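The credit box on the inside cover of a comic is a small thing, and publishers have long treated it as such. It deserves better. At Kesgate, whose September list ran to 50 titles, the colourist is named in lettering smaller than the barcode, and the letterer is often not named at all. This journal takes the view that such a practice is unfair to the people concerned and unhelpful to readers.

Colour decides where the eye goes first. When Delia Vergara took over the colouring of Drorngate, the line art did not change hands, yet the book became easier to follow within a single issue. Reviewers praised the penciller.

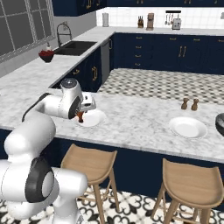

The usual objection is one of space. Rizwan Sandhu, writing for the trade bulletin Wirkum, has argued that a cover can carry only so many names before it ceases to sell. We accept that covers have limits. Title pages do not suffer from them to the same degree, and online listings hardly at all. 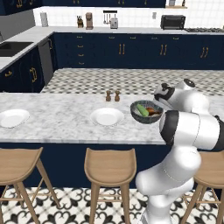

Training is the second part of the matter. Young colourists are too often judged on spectacle, on explosions and night skies, when their daily work lies in ordinary rooms and ordinary objects. A bright green cucumber in a dark speckled bowl, set over veined marble, asks for as much judgement as any battle, for the green must stand out without pulling the reader away from the speech balloon. Somtochukwu Ogbonna sets her students kitchen interiors for this purpose, and the results speak well of the method.

We therefore ask publishers to name colourists and letterers on the title page, in type of the same size as that given to the writer. Eskildsen has done so on print runs as small as 1000 copies, and its books look no worse for it.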